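Grasberg floral sheet, double

Bought for the spare bed, which mostly sleeps plastic packets. Blue flowers, green leaves, and enough roses to make my nan jealous. 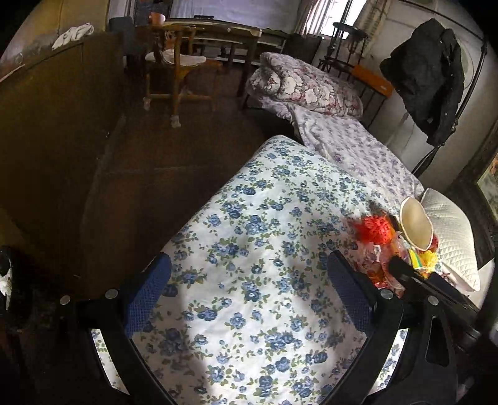

It's had 15 washes and the colour has held up better than mine. The corners stay put, too. Four stars, one lost for the creasing.

Mesia mesh wastebasket, red

Light, round, easy to find in a mess. Wrappers stay in. Pencil shavings, I suspect, would not.

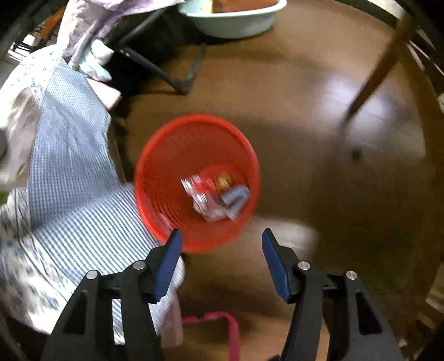 Verdict

Keep both. Iron neither.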